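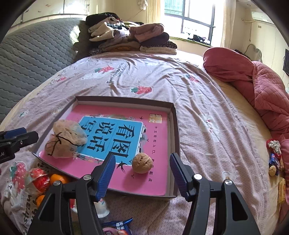 Clirkimgate 2 - demo review and planning software for hand-held gripper recordings

Hi, and welcome to the page for the thing I spend most of my waking hours on. Clirkimgate is a desktop program that takes the recordings you make with a hand-held gripper and turns them into clean, labeled segments your training code can read (and that you can stand to look at, which matters more than you'd think after a long afternoon of it).

I started writing it in a spare room in Flellton when I had folders full of wrist-view video and a pile of scripts that each did one job badly. Version 2 came out on August 27, 2025, and it's the first one I'd hand to somebody without standing behind their chair.

What it does

You point it at a folder. It lines up the video with the jaw-width signal and the pose track, finds the spots where the jaws close and open, and suggests cuts. You drag the cuts if they're wrong, type a label, and move on. Most of my labels are short: "pick walnut," "lift cloth bundle," "clear the tray." There's autocomplete, and it remembers what you called things last time, so you don't end up with three spellings of mandarin!

The perception side got the most work this time. Home recordings are a mess in the best way - patterned bedspreads, shiny snack wrappers, clear plastic bags, a bright window at the far end of the room blowing out the exposure. The old tracker loved to lock onto printed patterns and treat them as objects. If your bedspread has strawberries and rabbit faces all over it, the old tracker would hand you a strawberry as a grasp target, very proudly. The new one, Flanagan, looks at how each patch moves against the surface around it before it offers you anything. It still gets fooled by wrinkles now and then, so there's a key (F) to throw out a suggestion and get the next one.

Clear plastic is still hard. Flanagan will usually find the fruit inside a bag and miss the bag. I've added a "container" tag you can paint on by hand, and it carries forward through the segment.

Two-gripper sessions

This was the number one request. Clirkimgate now opens left and right recordings side by side on one timeline, and when one gripper wanders into the other one's view it gets masked automatically, pads and all. You can turn the mask off if you want your model to see the other hand. I leave it off for handovers and on for everything else.

Planning preview

The Irnine module (included, no extra fee) takes a finished segment and replays the gripper path on an arm model of your choosing. It flags joint limits, tight wrist turns and places where the path dips into the surface. It won't fix the path for you, but it'll tell you which recordings are worth keeping before you burn a night of training on them.

What you need

A computer with 8 GB of memory, Linux or Windows. A graphics card helps a lot with Flanagan but you can run without one and go make coffee. Wide-angle footage is fine, dark corners included - load your lens calibration once per camera.

Limits

One project holds up to 500 recordings. Past that, the timeline gets sluggish and I'd split it up. There's no Mac build yet. Text on objects is treated as plain texture in any language, so don't expect it to read a book cover and name the book for you.

Getting it

The download has the full program and a small practice project. The trial doesn't expire, it just won't export. Licenses are per person and you can install on two machines. If you bought the first version in May or later, the upgrade is free - use the same key. Old projects open fine, but save a copy first, as they won't go back.

Bugs and odd recordings are welcome through the contact form. Please attach the log file!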